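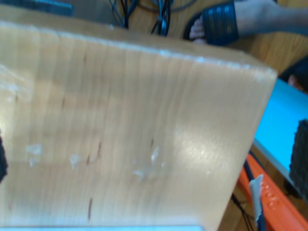
Wooden Blocks and Loose Materials: Frequently Asked Questions

Last updated: October 2020

This page answers the questions most often received from families, schools, and group leaders who borrow wooden blocks, cups, and other loose materials from the Perkham collection. Borrowers should read it together with the loan agreement supplied at registration.

Who may borrow from the collection?

Any adult resident of Perkham may borrow, as may any school, preschool, or registered group that meets within the town. Groups must name one person who will sign for the materials and receive notices about them. Borrowers under 18 may use materials in the Lu Room but may not take them off the premises.

What does the collection contain?

The collection holds 3,000 pieces. The greater part is plain, unpainted wood: large blocks, half blocks, planks, and wedges. The remainder is plastic and includes stacking cups, small containers, trays, and connecting pieces. A standard block set has 36 pieces and is issued in a lidded crate with a contents card. Plastic items are issued by the tray.

Is there a charge?

There is no charge for borrowing. A refundable deposit of $40 is required for each block set and is returned once the set has been checked. Schools may ask to have a single deposit held for the full school year.

How long is the loan period?

Block sets are lent for two weeks and may be renewed once, provided that no other borrower is waiting. Renewals may be requested by telephone or at the desk. Materials borrowed in June are due back before the summer count, and the desk will give the exact return date at the time of the loan.

Why does my block have dark lines in it?

Thin dark streaks and narrow slits are common in the grain of natural wood. They do not usually mean that a block is damaged, and blocks with such marks remain in use. A crack that can be felt with a fingernail, or one that has opened since the block was issued, should be reported. Please do not fill it with glue or putty.

There are whitish patches on the wood. Should I be concerned?

Pale patches on wood may come from several sources, among them chalk, dried paste, adhesive from a label, or soap that was not fully wiped away. Wipe the spot with a barely damp cloth and dry it at once. If it does not come off, leave it. Scraping with a blade removes wood along with the mark and is the most frequent cause of rough faces on returned blocks. Borrowers will not be charged for surface marks.

May I sand a rough edge?

No. Sanding alters the size of the block, and a set in which the blocks no longer match is difficult to build with. Edges and corners become lighter and slightly rounded with handling, and this is accepted as ordinary wear. If you find a splinter, set the block aside and attach one of the paper tags supplied in the crate. The staff will sand or replace it upon return.
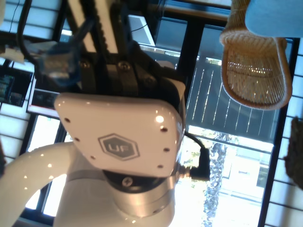

Play Materials Service - Perkham Public Library

How should plastic cups and containers be cleaned?

Wash them by hand in warm water with a small amount of dish soap, rinse, and allow them to air dry before they are stacked. Clear and tinted plastics scratch easily, so scouring pads and powder cleaners should not be used. Do not place any item in a dishwasher. Several of the thinner cups in the collection have been lost to warping.

May the cups be used for food or drink?

No. All cups and containers in the collection are play materials and are not intended to hold anything that will be eaten or drunk. They may be used with water, dry sand, or rice. Paint and modeling dough are not permitted.

Can wooden blocks be washed in the same way?

Wooden blocks must never be soaked. Wipe each face with a damp cloth, follow with a dry one, and stand the blocks on end with space between them until dry. Keep them away from radiators and direct sun while drying - quick drying encourages the grain to open.

What kind of floor is suitable for block play?

A flat, hard floor gives the most stable base. Large blocks are heavy enough to dent softer wood floors when they fall, and a low-pile mat is advised wherever tall building is expected. Please keep the building area clear of cords, bags, and small plastic pieces, all of which are easily stepped on.

Should children wear shoes?

Closed shoes are recommended for children and adults when the large blocks are in use. Sandals and slides leave the toes exposed, and a dropped corner can cause a painful injury. Stocking feet are acceptable for play with cups and other light pieces. Groups using the Lu Room are asked to follow the notice at the door.

How should a set be packed for return?

Place the large blocks flat in the bottom of the crate, with planks along the side and wedges on top. The lid should close without pressure. Plastic items belong in their own tray and should not be put in with the wood, where they are liable to crack. Kindly remove any tape or scraps of paper before packing.

What happens if a piece is missing?

Note the missing piece on the contents card and return the rest of the set on time. The deposit will be held for one further loan period so that the piece can be looked for. After that, the cost of a replacement is deducted and the balance returned. Replacement blocks are cut by Eltard, and the current price list is kept at the desk.

Can the pieces be combined with blocks we already own?

Yes, although borrowers should mark their own pieces beforehand. Unmarked blocks returned in a library crate are difficult to trace. Owners of Jidia sets in particular should note that their half blocks are close in size to those in the collection.

Whom should I contact with a question that is not answered on this page?

Please write to Shufen Feng, Play Materials Service, in care of the main desk, or leave a message with the desk during opening hours. Include the set number printed on the contents card if the question concerns a current loan.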